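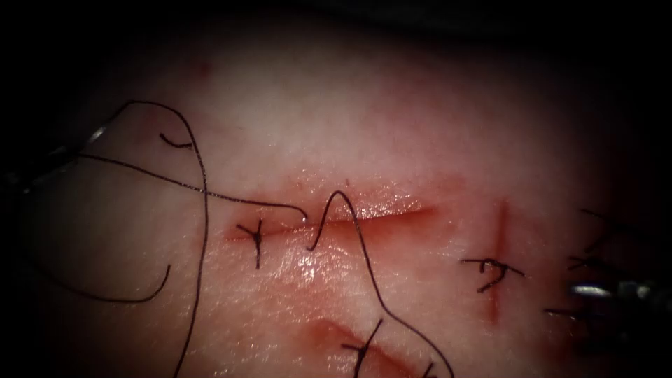 *1 min read*

I set up the suturing cell we call Rena the same way every time, starting with slack. Park both arms, then pull any thread that's looping near a wrist. I start with 36 inches and trim to suit.

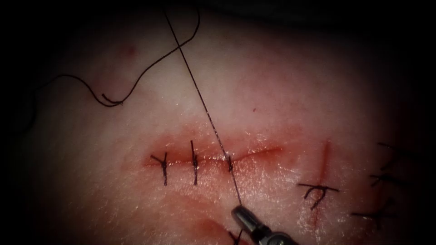
Grip calibration comes next. Close the jaws on a strand and pull gently – you want it straight and taut, like the line running down to the needle driver, with no slipping. If it creeps, bump the grip setting by 3 and retry.

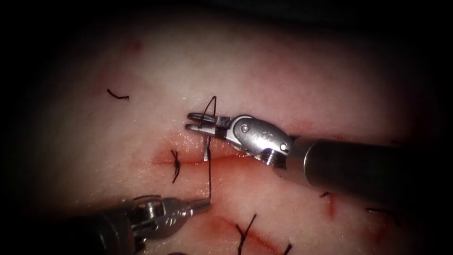

*Part two: 60 words*

Now check the wrists! Look over the pins and hinges on both, wipe the jaws, and jog them toward each other slowly.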